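Last touched Jan 4, 2018. Read the caveats before you quote anything from this.

# Lestside handwriting survey

A table of answers from 552 people who were asked how often they write by hand, what they write with, and whether they think their writing has got worse. The forms went out in Lestside and Werau. We posted 4000 and had hoped for far more back.

## What is in the file

- `place` -- Lestside or Werau
- `age_band` -- ten-year bands, blank if refused
- `tool` -- biro, pencil, felt tip, fountain pen, other
- `lines_per_week` -- the person's own guess
- `worse` -- yes, no, don't know

## Caveats

I don't trust `lines_per_week` and neither should you. People are bad at this sort of guess, and about 90 of them wrote the same round number. One claimed 3000 lines, which I have left in, though I doubt it.
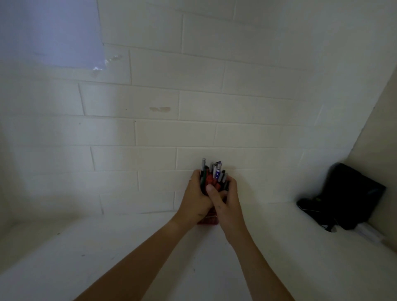 The `tool` column is a bit better, but it forces one answer on people who use whatever is nearest. Plenty ticked two boxes. Those rows were set to "other", a choice I argued against at the time and still think is wrong.

As for `worse`, it measures what people feel about their writing. The Bergeron summary treats it as proof of a decline. We never collected a single sample of anyone's writing, so I can't see how.

## Sampling

People who fill in a paper form by hand probably like writing by hand. No weighting has been tried. The Saltow forms were lost before they were typed up and are not coming back.

## Use

Free to copy and change. Please keep the caveats with the table if you pass it on.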